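Forotia Clanilent – pinza de dos dedos para zonas de cocina

La tengo montada en los dos brazos y os cuento cómo la uso, normas incluidas. 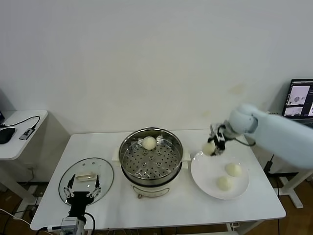 Clanilent en la mesa de la vaporera

Primera regla de la casa: con vapor, velocidad limitada a 80 mm/s – ni uno más.

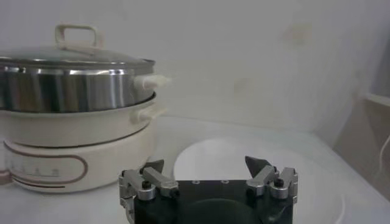
La parada de emergencia la pruebo cada 6 ciclos y lo apunto en la hoja Kennedy, que viene con el kit.
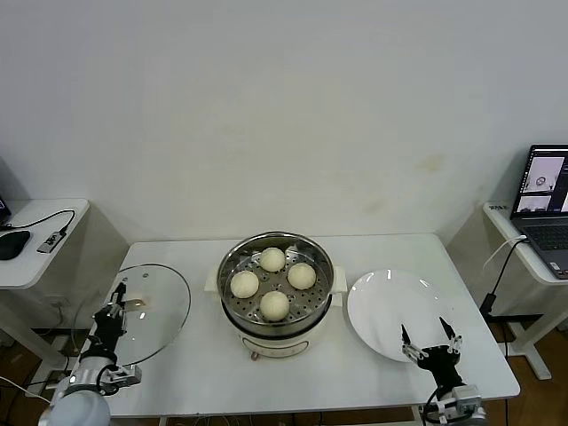
Para validar un programa nuevo pido siempre 2 pasadas en vacío. Luego ya vienen los panecillos, y los separo como en esa bandeja, con hueco entre uno y otro, ¡que los dedos agradecen el sitio!

Ref. 531, soporte Zutley aparte.

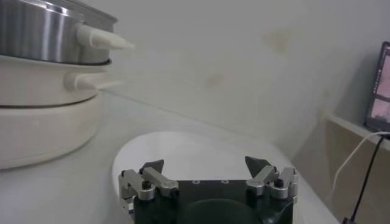

Marisa pregunta si la evaluación de riesgos sirve al cambiar de mesa. Pues no, toca repetirla.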